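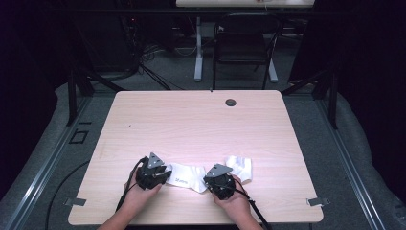 Griet Maes wrote:
> Left gripper drops out when the cable is pulled tight. Re-zero both or just that one?

Lists > Rovcombe cell > Setup
Monday, posted by Schouten
Search this list Go

Both, Griet. Cable first though – more slack at the wrist, then reseat the plug. Check the bolts on teh triangular plates too, ours had worked loose at Fallenstead after 200 cycles. Re-zero closed, nothing between the fingers, wait 5 seconds, open. Then a few slow passes with the white cloths before going to full speed. If it still drops at 50 percent its the cable, swap it. Spare is in the Cesa box.

Back on the list after lunch.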